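Best way to get through a long winter without takeout?

Skasska
31 Jan 2025
OK, I need help. I added up what I spent on delivery since October and it came to 2000 dollars. For one person! I work until 7, I get home starving, and by the time rice is done I've eaten half a bag of chips. What do you all do on weeknights?

Ren
Soup. Always soup. I make a big pot on Sunday and freeze it in 16 oz tubs. Lentil holds up best, potato goes grainy. Takes me 40 minutes and most of that is me standing around with a podcast on.

Dritine
Gotta disagree with Ren, sorry. Freezer soup is how I ended up back on takeout – by week three I couldn't look at a lentil. I prep parts instead. Cooked rice, chopped onions, one sauce. Then you can change your mind on a Wednesday and nothing goes to waste.

Nistura
I'm somewhere between you two. I cook 3 nights a week and eat leftovers the others, and I keep eggs in the house no matter what. My kitchen is tiny, so everything happens on one tabletop and I put stuff away as I go.

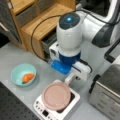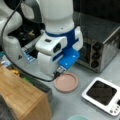 Anyway, the thing that helped me most was eating a snack at 5. A real one, like cheese and an apple. If I walk in the door only kind of hungry, I'll cook. If I walk in starving, I'm on the app before my coat is off.

Ren
Week three?? Dritine, you can make more than one kind of soup lol

Dritine
I can. I didn't. Also onions keep fine for days if the lid's tight, before anyone starts.

Skasska
The 5 o'clock snack makes so much sense, I feel silly. Trying that Monday, plus one pot of soup (small one, in case Dritine is right). Does barley freeze OK or does it turn to mush?

Ren
It gets soft and drinks up all the broth. Add water when you reheat and it's fine.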